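The Long Way Up to Vorkemness

A slow train, a stubborn timetable and the best window seat in the north

05/11/2022

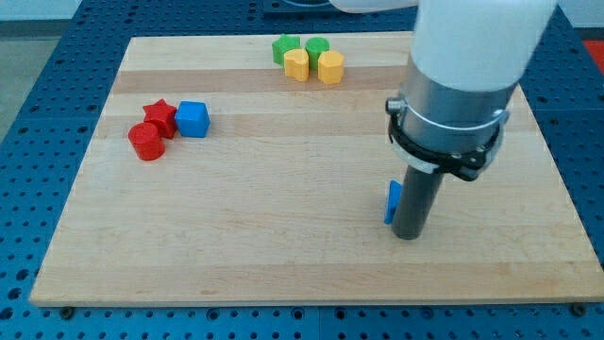

Bring a sandwich and sit on the left, a reader wrote to us after we mentioned the Vorkemness line in March, and I can't improve on that advice. The letter was unsigned and ran to four pages, most of it about the left-hand side. I read it twice and booked a ticket the same afternoon.

The line runs 67 miles from Nutton to the coast, and the train takes so long over it that cyclists have been known to keep pace on the flat parts. There are two cars, a heater that works in one of them, and windows you can still pull down yourself. I loved it before we had even left the platform!

Nutton is a plain sort of town, all feed stores and parking lots, and the train leaves it by the back way, past gardens and a long wall with pear trees trained against it. Then the river comes in on the left (of course it does) and stays for an hour. Herons stood in the shallows every half mile or so. A man across the aisle had brought binoculars and a flask of soup, and he passed the binoculars around the car without being asked, though he kept a firm hold on the soup.

After the halt at Satti the climbing starts. You feel it in your back first, then you hear the engine drop to a low grumble, and the birches close in on both sides. There are 28 bridges between here and the summit, some so short that you would miss them if the wheels didn't change their tune. The conductor knows them all by number. She called out a few for the kids up front, who had started stamping their feet on each one, and pretty soon half the car was stamping too, me included.

The summit stands at 2088 feet, with a white board to say so and a bench beside it. We stopped for eleven minutes to let the down train by. Everybody got off. The air smelled of cold stone and wet leaves, and far below us a strip of pale gray turned out to be the sea.

From there it is all downhill, with the brakes singing, through sheep country and past the old slate sheds to Ula, where a woman sells hot potato cakes from a hatch in the station wall. Get two. I got one and thought about the other all the way to the end of the line, which is a short platform, a lamp, and a gate that opens right onto the harbor.

Vorkemness itself deserves a story of its own. I had an evening there, long enough for a bowl of mussels and a walk out along the breakwater in the dark, and I slept with the window open so I could hear the boats knocking.

If you go: trains leave Nutton twice a day, morning and early afternoon, and the morning one has the better light. A round trip costs 78 dollars and lets you break the journey at Satti or Ula. There is no food on board. On the way back, sit on the right.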